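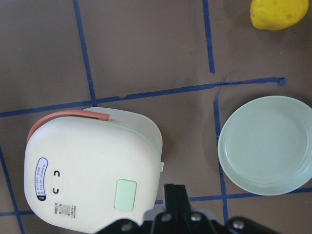 Rice cooker, plate and a bit of lemon, as seen from the wrist camera on the Pisineo kit.

So the Pisineo has been on my table long enough now that I've stopped bumping my hip on it, and a few of you have been asking whether it's worth the money. Short answer: yes for me, maybe not for you. Long answer, get a cup of tea.

I went for the bundle with the arm, the two-finger gripper and the wrist camera. You can buy the arm on its own from Urley and add the camera later, but Coralie Kingi (who talked me into all this in the first place) said I'd only end up ordering it a fortnight on and paying postage twice. She was right, annoyingly. Mine came to 1653 all in, and the camera and its mount were 237 of that.

Putting it together took me one long evening in December. The instructions are fine up to page 12 and then they go a bit mad, with two drawings that seem to belong to a different version of the base. I emailed support and got a very nice reply from Eskil Lunde with the right drawing attached, so full marks there, but it should be in the box! The screws are all labelled, which I loved. The cable clips are rubbish and I swapped them for ones out of my own drawer.

The blue tape is my own addition, by the way. I marked the table out in a grid so I could put things back in the same sort of place between tries, and it has saved me so much faffing. Get a decent roll though, mine is already fraying at the ends.

Now, the gripper. It's good with anything roundish and not too big. Lemons, lovely. Plates with a wide rim are all right as long as you come in from the edge and go slowly, and I did have to turn the closing speed right down in the settings. The rice cooker is my hard one. It's smooth and curvy all over, so the only sensible thing to aim for is the handle, and when the cooker is on its side you have to think quite hard about which way round the wrist should be. I like it as a test because the wrist camera gets so close that you see every little label and seam, and you learn quickly what the fingers are going to hide from you.

The software is called Plurkley and it's the part I've grumbled about most. The live view is great, nice and clear, hardly any lag on my old laptop. Saving a set of moves is another matter. You have to name every single one before it will let you carry on, and if you press the back button it forgets the name. I lost most of an afternoon to that!

I had a go on a friend's Lò arm before I bought this, and for what it's worth that one felt smoother and quieter. It also had no wrist camera option at all, and I wouldn't want to be without mine now.

Would I buy it again? Yep. I'd get the longer power lead next time, and I'd clear a proper table for it first instead of giving up the one we eat at. Gripper pads next post, once the soft ones arrive.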